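List archive > Soaps & Serials > Vondden

Print this message | E-mail this message | 3 shares

Subject: Re: [vondden-fans] reunion special, are we believing it?
Date: 2018-03-24

On the list, Vinh Trịnh wrote:

> Has everybody seen the thing going around about a Vondden reunion? A
> friend sent me a screenshot, no link, says all four leads have signed and
> they shoot in December. I want it to be true so badly but we got burned
> last time. Also is the woman who played Marta well enough to travel? Last
> I read she was canceling appearances.
>
> Also, also: does anyone still have the Anard interview? My tape is toast.
>
> Vinh

Hi Vinh and all,

I've been chewing on this since I got up, and I think it's half true. The screenshot is from the Prerero newsletter (I subscribe, don't judge me) and what it says is that the four of them are "in talks." Somebody trimmed off the line above it! I went back and checked my copy twice. There's no December in it anywhere, so I'd guess that came from the comments, where people were already picking out their outfits.

On Marta – she's doing okay as far as I can tell. She called in to the Saturday radio show two weeks ago and sounded like herself, a little hoarse, and she was teasing the host about his hair within a minute. She said it was her hip, it was fixed, and she was sick of soup. The appearances she canceled were the two spring ones and that was doctor's orders about flying. She didn't say a word about a reunion but she wasn't asked, and I could have thrown the radio out the window.
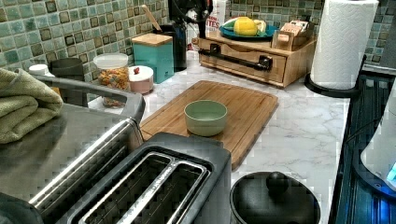
The one I'd worry about is the guy who played Tobin. He's got the play at the Anard through the summer and he told the theater's own program that he was "finished with horses and inheritances." Which, ouch. But he said pretty much the same thing before season six and then he came back for the wedding, so I don't put a lot of weight on it. My sister does. She thinks he's never forgiven them for the amnesia year.

And I still say you can't do it without all four. They tried with three, in the lake house episodes, and you could feel everybody looking at the empty chair. We had 137 episodes and those were the only ones I taped over.

You asked about the Anard interview. I have it! It's the long one, from the stage there, before the remodel, where Diệp comes on at the end and sings the theme and forgets the second verse. The sound is bad for the first ten minutes and then somebody must have moved the microphone. I can copy it for you, just tell me if you still have a working VCR or if you want a disc. My nephew does the discs, so it won't be quick. 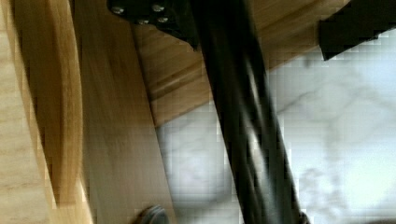
Now, the "new cast photo" that came with the screenshot is old, folks. It's the season four promo shot, and I know because it's been over my desk for years. It has the four of them bunched up the same way as the four silver bolt heads on that black bracket, two upper and two lower, with Tobin in the spot way over at the left and Marta tucked in just below and between the upper pair. They never posed like that again, on account of the director hating it. If it were from this year she'd have the short hair, and he'd have the beard he's grown for the play.

Somebody on the other list said the petition is what did it. I signed the petition, I'm happy about the petition, but it had 1,969 names when I looked and I'm pretty sure I'm two of them. The ratings for the Sunday reruns are a better bet. Prerero has been running them back to back since the new year and the newsletter keeps bragging about it, and a channel doesn't brag about reruns unless it's working up to something. That's my theory and I'm sticking with it until I hear different.

What I'd like to see, if it does happen: one story, two hours, set at the inn. No evil twin. Let Diệp sing the theme again and get through both verses this time. And please, please let them find out who sent the letter, I've been waiting since the finale and my mother went to her grave thinking it was the pharmacist.

Oh, and whoever asked about the Vondden fan lunch, it's still on, same place as last year. I'll bring the scrapbooks but not the blue one, it lost its cover in the trunk of my car.

Vinh, send me your mailing address off-list, I only have the old one from before you moved.

Hugs to everybody,
Jo

12 replies in this thread | Print | E-mail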